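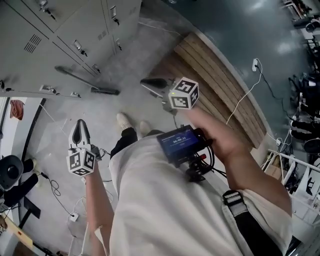 Notes for session 7: demonstrating by hand

Okay, picking up where we left off. Last time we did remote control, where you sit at a station, move a pair of leader arms, and the robot copies you. I showed you my attempt at folding a dish towel that way and I think everybody enjoyed it a little too much. Today is the other family, where you carry the grippers yourself and the robot isn't even in the building.

The basic idea is old and pretty simple. You hold a gripper in each hand, you do the task, and you record where each gripper went and when it opened and closed. Later on you train a policy that puts a real arm's gripper in the same places. I love this method (you'll notice). You can feel when something is snagging, and you move at something close to normal speed. With remote control I slow down so much that I lose track of what I was doing!

Where is the gripper?

Everything hangs on this question. On the handheld sets we use, each gripper carries a white cube with black square patterns on its faces. A camera that sees a face of known size can work out how far away it is and which way it's turned. Why a cube and not one flat tag? Because your wrists roll. Turn a flat tag edge-on and it's gone, but with a cube there's usually another face coming around to take over.

Usually. Your own forearm is very good at covering a cube, and so is the other gripper. When I reach across my body, my left hand disappears behind my right for a moment and the track goes with it. Short gaps you can fill in from the motion on either side. Long gaps you throw away, and please do throw them away. Gaurav Kanaujia kept his in for the Skavomano drawer task and spent most of June wondering why the arm kept jumping sideways.

Starting and stopping

Check that the timer is running before you move. Then hold both grippers still where the camera can see them, open and close each one once, and begin. Those two closes are your clap, same as in the movies, and they make lining up the streams so much easier afterward.

Walk your route before you record it, too. You'll be looking at your hands, not your feet, and there are always cords on the floor in our space. Tuck in your own cables while you're at it.

Things a robot can't copy

This is the part people lose points on. You have a waist, knees and a lot of opinions about balance. If you lean way over to get something, ask whether the arm could get there from a fixed base. If you brace an object against your hip, stop and redo the take, because your hip isn't in the data. Same goes for nudging things with a foot. I've done it, Anathi Pillay has done it, you'll do it.

How many takes?

For the Petersen sorting task we recorded 200 and kept 58 out of the first batch we reviewed before I gave up and rewrote the instructions. After that things went much better. So do 10, watch all of them, fix what's bugging you, and only then settle in for the long haul.

For next time

Record your ten takes, mark every gap in either track, and bring me the worst one. Read the Hundside handout up to the section on time alignment. If your grippers need charging, the spare leads are in the Brolteo box.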